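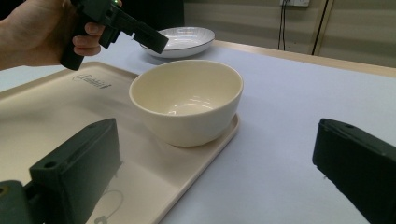
Riet Vandenberghe had worked the breakfast line at Hillstead for 11 years before the kitchen closed, so when the woman from Cenimus asked if she had any experience handling dishes, she said yes and left it at that.

The job was simple. You held a gripper in each hand and moved the dishes with them. Bowl onto tray, bowl off tray, plate to the left, plate to the right. Each time through was called an episode. The target was 200 episodes a shift. Bram Verbeke sat at a laptop by the door and said "go" at the start of each one and "good" at the end, unless it wasn't good, and then he said "again."

"Don't do it the same way every time," he told her on the first morning.

"You want it done wrong?"

"No. I want it done right from different places. If the bowl always starts in the same spot, it only learns that spot."

Riet thought about this. She had trained a lot of teenagers on the breakfast line and had never told one of them to stand somewhere different each day. But she moved the bowl over a few inches and turned the tray on a slant, and Bram said "go."

By Thursday she was fast. Her trouble was that she was too fast. Bram showed her the playback, and the jaws came down on the rim and the bowl was gone before you could see how she had lined it up.

"It needs to see you deciding," he said.

"I'm not deciding. I just pick it up."

"I know. Try to decide."

So she slowed down. It was harder than she expected, like walking down stairs while thinking about your feet. She tipped the plate twice and the bowl once, and Bram said "again" three times in a row in the same voice. Then she found the pace. She opened the jaws, waited, came in low and closed them a little at a time.
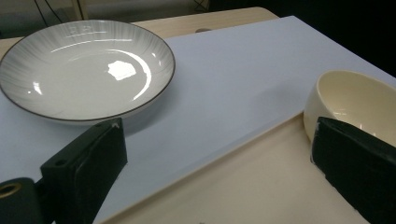 At lunch she asked him where it all went.

"The recordings? To Annelies, in the other building. She cleans them up and then they train on them."

"And then it can do what I do."

"It can do some of it. Last month it put a bowl down on top of another bowl, upside down. It seemed pretty sure about it."

Riet ate her sandwich. She had known a dishwasher named Luuk who did that for an entire summer.

In the afternoon they did the recoveries. These were the ones where she was supposed to make a mistake and fix it. She would let the plate slip a little, stop, and take hold of it again closer to the middle. Bram said these were worth more than the clean ones. They had plenty of clean ones.

"How many of these do you want?"

"30, if your wrists hold up."

Her wrists were fine. She let the plate slip, caught it, and set it down. She did it from the left and then from the right. On one of them it slipped for real — a hard little drop onto the table — and she reached back in without thinking, got the edge, and straightened it.

"Good," Bram said. Then he looked at the laptop for a while. "Was that one on purpose?"

"No."

He typed something and kept it. Riet moved the bowl to a new spot and waited for him to say go.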